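Let the Library Stay Open Late

By Higinio Espinoza
4/16/21

Cillbridge is about to decide whether its library should close at 5 p.m. for good. The evening hours were cut last spring as a temporary measure, and the town council now wants to make the cut permanent. I think that would be a mistake. 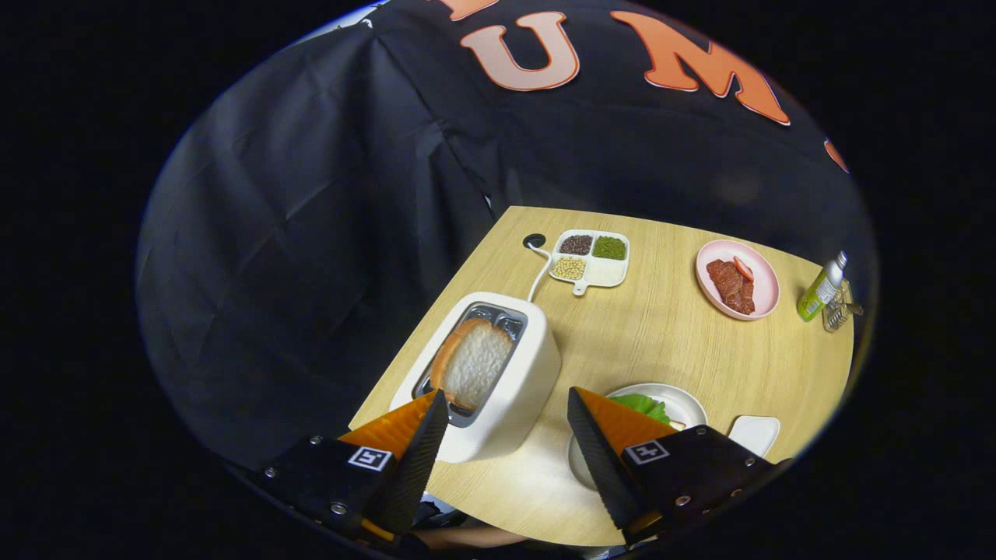
The case for closing early is money. Keeping the building open until 8 on weeknights would cost the town 700 dollars a week, mostly in wages and heat. The council says few people came in after dinner even in a normal year, and that the money could go to road repair.

I don't doubt the cost. I do doubt that a head count tells us much. The people who use a library at seven in the evening are the ones who can't use it at two in the afternoon. They work days at the Prorkitz plant, or they share a car, or they have kids who need a quiet table and a connection that doesn't drop. Closing at 5 tells all of them to come on Saturday, when the place is already full.

My father learned to read English in that building when he was 76. He went after supper because my mother needed him at the store until then. He sat with the same large-print westerns for most of two years and was too proud to let any of us help. A daytime class was offered to him more than once. He never went.

Drulliscombe cut its evening hours before we did. People there were told the hours would come back when the budget improved. The budget improved, and the library still locks up at 5. Once a service is gone from the schedule, it has to be argued for as if it were new, and the people who would argue for it have made other plans by then.

There is a middle way. The library could stay open late 3 nights a week and start an hour later on those mornings, which are slow. Councilwoman Manríquez raised this in April and got no answer. It would save nearly half the money and keep the doors open for people who work.

The roads do need fixing. I drive on them too. But the vote is on the library, and I would like the council to try the shorter week for a year before it votes to close early for good.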